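Sonduvero opens its door-practice pack to small teams

August 18, 2026

I've been grumbling for ages that the good simulated houses only seem to get sold to people with big budgets, so I was very pleased when Sonduvero put its Drarkside pack on general sale this morning. It's a set of rendered rooms for training and testing two-armed robots on doors, cupboards and drawers, and until now you could only get at it if you were one of the firm's partner labs. Now anybody with a card can have it for £68 a month, and the first 100 runs are free.

I've had early access and I've spent far too many evenings opening bathroom doors that don't exist. (My own bathroom door still sticks. I know.)

What you get is 33 rooms and 400 handles. That second number is the one I care about. Most packs I've used give you one round knob and one lever and call it a day, and then your policy meets a long bar on a boxy base and hasn't a clue where to put its fingers. Drarkside lets you swap the handle, the height it sits at, the stiffness of the latch and the weight of the door, and it'll shuffle all four between runs if you tick the box. You can bring your own robot model too, as long as you've described the joints properly. Mine took an afternoon, mostly because I'd got one wrist limit back to front and didn't spot it until the hand had folded itself into the forearm.

Each run gives you a view from up by the robot's body and a close view for the gripper work, and you can save either or both. I keep both. The body view is lovely for working out whether you've parked too near the door to swing it, and the close one is where you find out if your fingers are lined up or just hopeful.

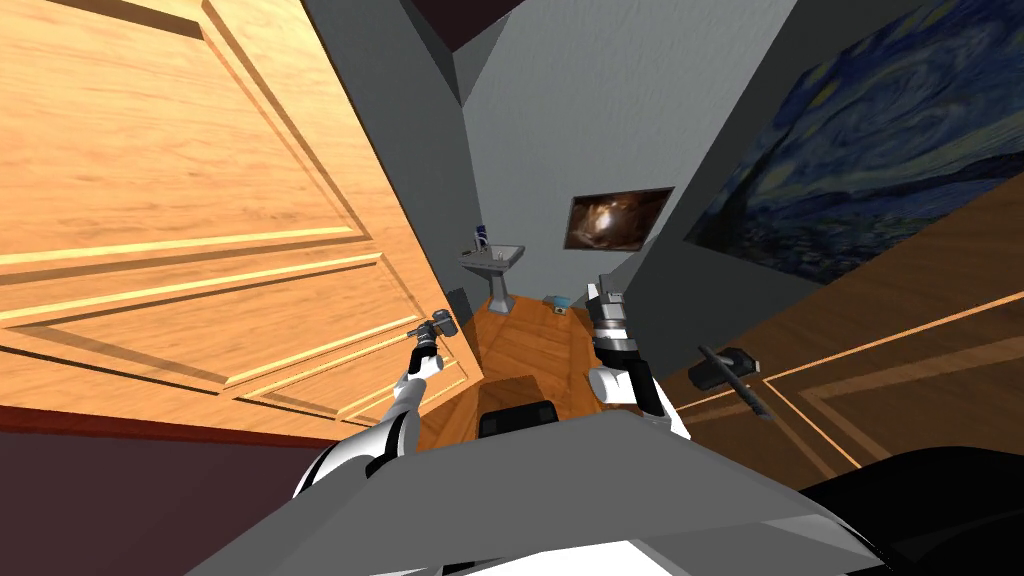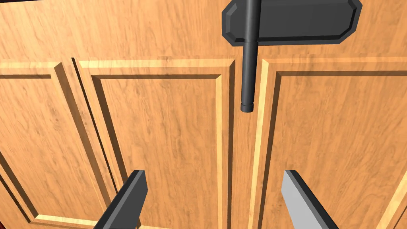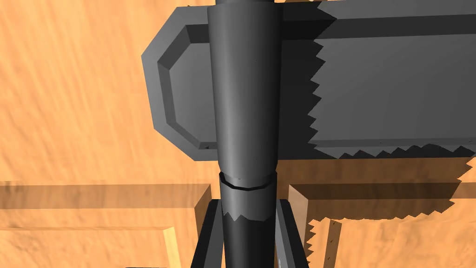

Drarkside renders: the left gripper at a bathroom door handle, followed by two close views of gripper fingers standing open against the woodwork.

The rooms are dressed more than I expected. There's a Starry Night on the wall by the bathroom, and a little blue cup on the edge of the sink, and all that clutter does matter when your vision model has got used to bare walls. The wood grain is nice as well, with knots and streaks in it.

Shadows are where it falls down a bit. Up close they can come out with a sawtooth edge, like somebody has gone round them with pinking shears, and you can see it plainly in the last of the three views. If you're training on colour images I'd want some variety in the lighting so your model doesn't start learning the teeth. I asked Hammad Rana, who looks after the pack at Sonduvero, and he told me softer shadows are on the list for the December update. He also said you can switch shadows off altogether in the close view, which I'd missed. It's under the render settings, right at the bottom, below the fog.

A few other moans while I'm here. The latch stiffness slider has no units on it, so you're guessing. Reset is slow if you've got both arms loaded — long enough to put the kettle on after a big batch. And the manual still talks about the partner version in places, so ignore anything that tells you to ring your account manager, you haven't got one.

How does it compare? The obvious rival is Trimow's kitchen set, which I used all last winter. Trimow is quicker to reset and I still prefer its drawers, the way they catch and then give feels closer to the ones in my flat. But it hasn't got full-size doors at all, and if your robot has to get from one room to the next that's rather a big hole. There's also Awan, the free one, and I'm fond of it, but you'll be building most of your own cupboards.

For me the £68 is fair if you're on doors every week. If you only want to check one idea, use the free runs and be strict with yourself, as a run counts even when you cancel it halfway (I burned through nine that way on the first night). Student teams can write in for a longer trial, though Rana wouldn't tell me how long, only that they should say which robot they're using.

Sign-ups are open on the Sonduvero site now. You'll need a decent graphics card and a fair bit of disk space, and do the update before you import your robot, or you'll be importing it twice.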